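Music / Interviews

Ginette Boychuk: "I sing lower now, and I like it"

19 August 2018
By Staff Writer
14 comments

Ginette Boychuk arrives with her own tea in a flask and asks if we can sit away from the loudspeaker. She has a new record, Odance, her first in eight years, and she has agreed to speak about it for one hour. In the end we speak for almost two.
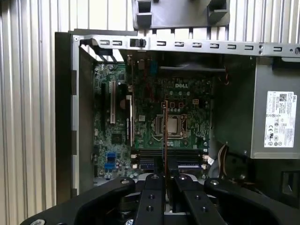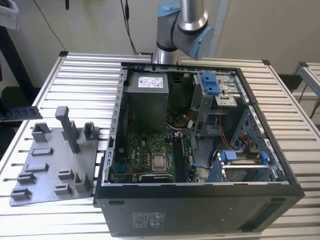
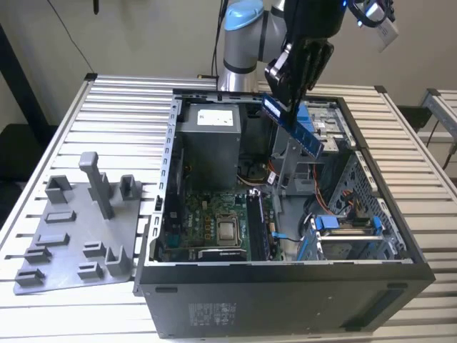

"I did not plan to stop for so long," she says. "First I was tired, then my mother was ill, and then I had the habit of not singing. It is a very easy habit to have."

Older listeners will remember her from Skutport, the group she joined when she was nineteen. They played at weddings, on ferries and in hotel dining rooms before their ballads began to be heard on the radio. She is friendly about those years but she does not decorate them.

"We were five people in one van, and the bass player had to sleep on top of the drums," she says. "People ask me if it was romantic. It was cold! I had one good dress, and I washed it in the sink of every hotel where we stayed. But I learned how to sing when people are eating, and this is a serious education. If they put down the fork, you know that the song is good."

Her father worked in a sawmill and played the accordion at home. He did not want her to become a singer, and for some time they did not speak much about it. The first time he came to hear her, he stood at the back in his coat and left before the last song.

"I was angry with him for months. Later my mother told me that he had to catch the last bus," she says, and laughs for a long time.

The new songs were written in the house of Goicoechea, the guitarist who has played with her since her second solo record. They worked in his kitchen in the mornings, because in the afternoons his neighbor gives trumpet lessons. You can hear the trumpet very faintly at the end of one song, "Cluvura", and they decided to leave it there.

I ask her what the word means. She says it is the name of a game she played with her sister, with rules that changed every day.

"My sister says that I remember all the rules wrong," she says. "So the song is maybe a lie. She likes the melody, anyway. She says the second verse is too long, and she is right, but I needed all the words."

The biggest change on Odance is the voice itself. On the early records Boychuk sang high and very clear, almost without vibrato. Now she sings most songs lower, and in some places she nearly speaks. Some of the old songs have been moved down also, for the concerts.

"When I started again, I tried to sing in the old keys," she says. "I could reach the notes, but I sounded like a person who is reaching. Goicoechea said nothing, he only tuned his guitar down when I went to make coffee. I came back and sang, and it was comfortable. I was a little offended. Then I asked him to do it with the next song."

She practices every day now, but not for long. There are some scales, then one old song, then one song by another person. She does not like to record herself at home. She also stopped reading what is written about her, although she admits that her sister sends her the good parts.

The record was made almost completely live, with the four musicians in one room. There were 796 takes in the notebook of the sound engineer, if you count also the ones that ended after a few seconds. Boychuk was surprised by this number and asked to see the notebook.

"I thought we were fast," she says. "Many of them are only me saying sorry. But the song which opens the record is the first take, and we did not touch it. My chair makes a noise in the middle. I hear it each time, and now I would miss it."

In December she will play her first concerts since the break. The halls are small – the largest has 200 seats – and she chose them herself. She was offered a bigger theater and said no, mostly on account of the stairs behind the stage, which she remembers from the Skutport days.

"I fell there once, with the microphone in my hand," she says. "Everybody heard it. The band started the next song to cover the noise, and it was the wrong song, so I had to stand up and sing it."

Will she play the Skutport songs? Two of them, she says, and she will not tell me which. For many years she refused to sing any of them, and she thinks now that this was not very polite to the people who had bought a ticket.

"A woman came to me in a bakery and said that she was married to one of those songs," Boychuk says. "I mean, it was playing at the wedding. I asked if she was still married. She said no, but she still likes the song."

She closes the flask and looks for her bus card, first in the coat and then in the bag. There is already material for another record, she says, five or six songs without words. Goicoechea wants to begin in spring. She would like to begin sooner, but the trumpet pupils have an exam and the neighbor has asked for the mornings too.

Filed under: Singers, Ballads, New Releases
Shared 61 times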